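Kitstead Laundry Kit — Common Questions

What comes in the kit?
Two arms, two-fingered grippers and the base. You supply the washer and the basket.

Does it work with top loaders?
No. Front loaders only.

How long does setup take?
Allow 132 minutes the first time. Most of that is teaching it where the washer door is.

Can I rent before buying?
Yes — the rental is $163 a week, with a minimum of 2 weeks.

Who do I contact about spare fingertips?
Dayana Arango, parts desk, until 11 a.m.
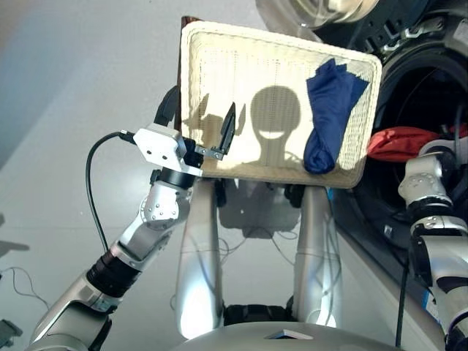 Basket held near the open washer, red garment in the drum.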